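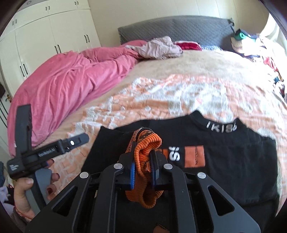

Figure 2. Black garment with orange ribbed cuff laid out on the bed, collar turned away from the near end.

3.2 The bed as a folding surface

In the households visited for this study, clean clothing was rarely folded where it had been dried. It was carried to a bedroom and laid out on the bed, even in homes that had a table of sufficient size in another room. The bed offered the largest clear surface in most of the dwellings, and in the smaller bedrooms it took up so much of the floor that there was little other place to put a garment down. Figure 2 shows such a room. The bed fills most of it, and the garment is spread across the near end, within easy reach of a person standing at the edge.

Participants in the Nomolstead group described the near end of the bed as the working area and the far end as the place for finished stacks. This division was seldom stated as a rule. It emerged when participants were asked to explain where they would put a folded item and why, and several of them answered by pointing. In the Sibiya group the arrangement was less regular. Stacks were made along the side of the bed, or on a chair, and were moved more often before being put away.

A soft surface has costs as well as benefits. Hendricks and Esteban, in their earlier work for the Mullorik housing project, observed that a mattress gives under the hand, so that a crease pressed into a sleeve is less sharp than one made on a table. Our participants were aware of this but did not regard it as a serious fault for everyday clothing. Shirts intended for work or for formal occasions were treated separately and were generally ironed and hung. Sports clothing, sweaters and jackets were folded on the bed almost without exception.

3.3 Garments with ribbed cuffs and raised collars

Long-sleeved garments with ribbed cuffs presented a particular difficulty. The body of such a garment can be laid flat with one or two movements, and it will then stay in place. The cuff behaves differently. Rib knit is made to draw in, and when it is picked up between two points it gathers into loops instead of lying as a single layer. The orange cuff in Figure 2 has taken this form: one loop stands above the point where it is held and shows its thick vertical ribs, and a second hangs below in a rounded fold. The black cloth of the body, by comparison, lies flat on the bed and shows only faint creases.

Participants dealt with cuffs in one of two ways. The first was to take hold of the cuff itself and draw the whole sleeve across the body of the garment. The second was to ignore the cuff, lift the sleeve near the elbow, and let the end follow. The first method was preferred by participants who wished the cuffs to be hidden inside the finished fold. The second was quicker, but it often left the cuff showing at one side of the stack – a result that some participants corrected and others did not.

Raised collars called for a further decision. A stand-up collar does not lie fully flat, and a garment folded with the collar on the inside forms a thicker bundle than one folded with the collar out. Most participants placed the collar at the top of the finished fold, where it could also serve to identify the item in a drawer. Lettering was used in the same way. On the garment in Figure 2, white letters run along the front of the collar and larger white characters stand on the chest, beside a square orange patch. Participants in the Bikano group reported that they folded printed garments so that some part of the print remained visible, and that they chose between similar dark items by color at the cuff or neck.

These practices bear on the instructions given in household guides, which tend to assume a hard surface and a plain garment. The guides reviewed in Section 2 direct the reader to smooth each sleeve flat before the first fold. Among our participants this step was commonly shortened or left out for ribbed sleeves, and the fold was adjusted afterward by hand. Further differences between the groups, including the treatment of hoods and zippers, are taken up in Section 4.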